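Mamani Residence Kitchen Reopens After Summer Renovation

Shared space returns to full use with new counters, sinks and revised house rules

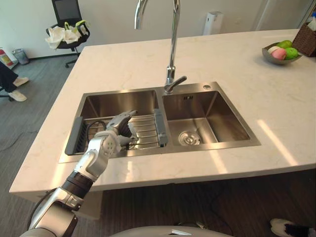

The shared kitchen on the second floor of Mamani Residence reopened to residents in October, following a renovation that kept the room closed for 12 weeks. The work was approved last winter after a review of common areas by the Perosia Housing Office, which manages the building.

The former laminate counters, installed when the residence opened in 2000, had swollen near the sink and were no longer considered practical to repair. They have been replaced with white marble. The single sink, long a source of complaints at the end of the dinner hour, has given way to a double stainless steel sink with a tall gooseneck faucet. The walls were patched and repainted white.

"Residents told us plainly that the sink was the problem," said Roxana Paucar, director of residential facilities at Perosia. "People were waiting in line to wash a single pot. With two basins, one person can wash while another rinses or leaves dishes to drain."

The contractor, Vamus Interiors, began demolition in July. Work was delayed for several days in August when an old supply line was found to be corroded behind the wall. The line was replaced from the kitchen to the riser, and the shutoff valves were moved to a position where they can be reached without emptying the cabinet.

During the closure, residents used the smaller kitchen on the fourth floor, where cooking hours were extended to 11 p.m. Those hours have now returned to the regular schedule.

The reopening brings several changes to the house rules. Dishes may be left in the wire drying rack until 9 a.m. the following day. Items remaining after that time will be moved to the shelf beside the pantry door, and unclaimed items will be donated at the end of each semester. Residents are asked to empty the drain strainers after each use and to keep the rims of the sink clear.

The marble will also need more care than the old surface. Vinegar, lemon juice and tomato sauce should be wiped up promptly, and hot pans must be placed on a trivet. Abrasive powders and bleach are not to be used on the counters. A neutral cleaner is kept under the sink and will be restocked by the facilities office.

"Stone marks more easily than people expect," said Hậu Võ, who supervised the project for Vamus Interiors. "It was sealed before we handed over the room, and it should be sealed again next year. Wiping it down with a soft cloth after cooking will take care of most of the rest."

Residents may continue to leave fruit and unopened dry goods on the counter for others to share. Cooked food, opened containers and anything requiring refrigeration must be labeled with a name and room number and stored in the refrigerator.

Rodica Radu, a graduate student in her third year at the residence, said the room had been missed over the summer.

"The fourth floor kitchen is fine for making tea, but you cannot cook a meal there with three other people," she said. "I am glad to have counter space again. I would have liked a second oven, but I understand that was not in the budget."

A second oven was considered during planning and set aside when an inspection found that the electrical panel serving the floor would have to be upgraded first. Paucar said the request will be considered again when the building's wiring is reviewed.

The kitchen is open daily from 6 a.m. to midnight and can accommodate up to 14 people at a time. Groups wishing to reserve it for a meal should apply to Deisy Espinoza at the front desk no later than three days in advance. Reservations are limited to two hours, including cleanup, and are not available during the evening period between 5 p.m. and 8 p.m.

Problems with the faucet, drains or appliances may be reported to the facilities office at extension 2378.

Work on the laundry room on the same floor is expected to begin after the winter break. A schedule will be posted by the elevators.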